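7/10/21

I promised myself I would write these updates once a month, and the last one went up in January, so let's all be kind and move along. The door opener lives! Well, half of it lives in the simulator on my laptop and the other half lives in parts on bench 14 at Clandgate, the shared workshop down the hill, where I have been taking up more than my share of shelf space.

For anyone new, the project is called Lolano, and the idea is an arm on a wheeled base that can let itself through the doors in my house. My house is old and every single door in it is different – some have levers, one has a latch, and the one between the kitchen and the back room has a slippery round knob that I sometimes struggle with myself when my hands are full of groceries.

## Where the money went

I set a limit of 800 dollars for the whole thing, and I'm still under it (just). Most of it went on motors for the wrist, which has to turn while the fingers keep squeezing, and I was stubborn about wanting ones that wouldn't whine. The base is built on an old Ellery tea cart that I found at a yard sale. It has lovely wheels and a terrible wobble, and I've spent more evenings on that wobble than I'd like to admit, with shims and washers and a good deal of muttering.

## Practicing on pretend doors

While the wrist is in pieces I've been working in simulation, which suits me fine, because I can do it from the couch with a cup of tea. I started out with a plain flat door and a lever, and once I got bored of that I moved on to something closer to what I'd like to open one day: a French-style door in honey-colored wood, lots of little panes, with a white oval knob on a tall backplate. I've grown quite fond of it! If I could have that door in my real kitchen I would.

Getting the gripper up to the knob took me 13 tries at the approach settings. I kept coming in too low, or with the fingers turned so that one of them would knock the plate before the other got anywhere near. Now I bring it in with the two fingers spread and stop short, then do the last little bit slowly.

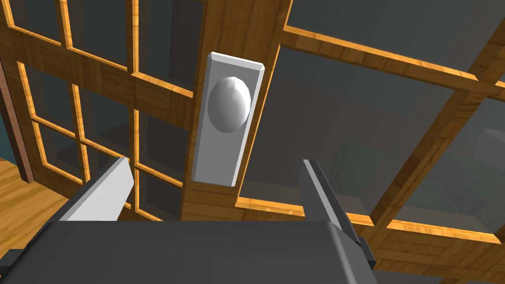
## What's next

Version 2 of the finger pads, first of all. I'm cutting them from a sheet of soft rubber I got from Jernerano, and I want to try them on the real kitchen knob by hand before they go anywhere near a motor. After that the wrist goes back together, and then I need to have another look at that tea cart – I think the front left wheel is the culprit, but I've thought that before.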